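Rernside Round Placemat, Navy
by Malto Tableware

Home / Table / Placemats / Round

In stock. Sold singly, or in a set of 2 for people who eat with someone.

The Rernside is a round placemat in a dark navy that hides tea, gravy and most of a bolognese. It has a woven surface with the rings running outward from the centre, and it lies flat on the table from the day you unroll it. We mention this because we have sold placemats that did not, and we still get letters.

Navy was the third colour we tried. The first was called Oatmeal and looked like every other placemat in the country. The second was a cheerful coral that showed a ring after one mug. Navy goes with white plates, blue plates and the chipped green ones you keep meaning to replace, and it looks particularly good on pale timber, where a darker mat gives the table a bit of shape.

Most of our customers buy it for dinner and then end up using it for everything else. It lives under the teapot. It catches the crumbs at morning tea, and it marks out a patch of table for the sugar, the spoons and whatever fruit tea somebody brought back from holidays.

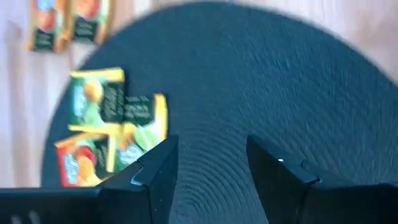
2 min read

If you have a drawer of odd tea packets at home, you'll know the problem. They slide about, they fall behind the toaster, and the good flavours go missing while the one nobody likes multiplies. Tip them out on a Rernside and at least they have somewhere to be. A few will still wander off onto the bare table. We make placemats, not fences.

Details

Colour: Navy. There is only the one. Please stop asking about coral.
Shape: Round, with a plain edge. No fringe, no tassels, nothing for the cat.
Surface: Woven, with concentric rings.
Use: Indoors. It will survive a barbecue on the verandah but shouldn't live out there.

Care

Shake it out over the sink, then wipe with a damp cloth and a drop of dish soap. Leave it flat to dry. Don't put it in the dishwasher, the dryer or the microwave – the last one has come up more often than you'd hope.

Store your mats flat in a stack, or rolled loosely with the face side out. A mat folded in half will remember it for weeks. If yours has picked up a crease, put it under a heavy cookbook overnight and check it in the morning.

Is it heatproof?

It's fine under a warm plate or a mug. For a pot straight off the stove, use a proper trivet. We sell the Follolar in cork, though any trivet will do and you probably own one already.

Will it suit a small table?

Round mats overlap at the rims if you crowd them, so measure first. On a small square table two will sit comfortably opposite each other, with a bit of room left for the salt.

Do you do bulk orders?

Yes. Cafes and holiday lets can order in lots of 10 through the trade page. Anything over 83 mats goes by pallet and takes longer, usually into the following month.

Returns

Send it back unused within the return period and we'll refund the mat. If it has been used, we will be able to tell. Navy hides a lot from your guests, but we look under a lamp.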